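I've spent most of the spring comparing grippers, and I've come round to an opinion that will annoy anyone who sells them: we test them in places that are far too tidy.

You know the sort of place I mean. White table, grey foam, one cube, lovely even light. The arm comes down, the fingers close, the cube goes up, and somebody writes a percentage in a box. I've done plenty of it myself. When I first tried the Jastari fingers against the Comport ones I did it exactly that way, 1,000 picks each on a bare bench, and the two came out so close that I could have tossed a coin and saved myself a fortnight.

Then I moved the whole lot into a booth with patterned walls and a flowery mat, and suddenly I had something to talk about! The Comport pair are stiffer and they like a thing with flat sides. Give them anything with a knob or a curve and they get fussy about the angle. The Jastari ones give a little, so they forgive a bad approach, but they also let small things turn in the grip, and then you're holding your object sideways and the next move is rubbish.

None of that is exotic. It's what you'd learn about any pair of tongs after a week in your own kitchen. But the bare bench hid it from me completely, and I'd have bought the wrong set.
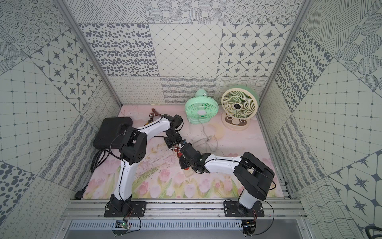

*Both arms in the tiled booth, each with something in its gripper. Fans at the back, leads across the mat.*

Look at the leads, because they're my favourite argument. A thin white cord on a pale pink mat is a horrible thing to ask a camera to see, and it's also what half the floors in the country look like. If your setup can only cope once you've coiled everything up and taped it down, then what you've tested is your taping.

The tiles do a similar job. I had a long and slightly heated disagreement about them with a friend who works on vision and thinks busy backgrounds are cheating in reverse, a way of making everything look worse than it is. Her point is that you can't tell whether the gripper failed or the camera got lost among all those dots and squiggles. Fair enough, and I do keep a plain backdrop for exactly that question. I just don't want it to be the only one I ever use.

Two arms make it worse again, in a good way. On its own, a gripper can be any shape it likes. Put a second one beside it, have them both reach for the middle, and you start to care very much how fat the wrist is and where the cable runs. I'd never once looked at cable routing on a spec sheet before this (I'm not sure it was even on the spec sheet). Now it's the first thing I ask about.

As for controllers, I've been swapping between a Mizuno and a Kirkosov, and I'll say less because I've had less time with them. Over the longer run I logged 3,027 attempts and kept 2,648 of them, throwing out the rest for dull reasons like a restart halfway through. The Kirkosov is smoother to watch. The Mizuno stops faster when I shout and hit the button, and with two arms sharing one small patch of floor I know which of those I'd pay for.

So my plea is a small one. If you're publishing a gripper comparison, put a messy run next to the clean one and give them the same space on the page. Tell us what was on the floor. I'd happily swap your third decimal place for one decent paragraph about the thing it kept dropping.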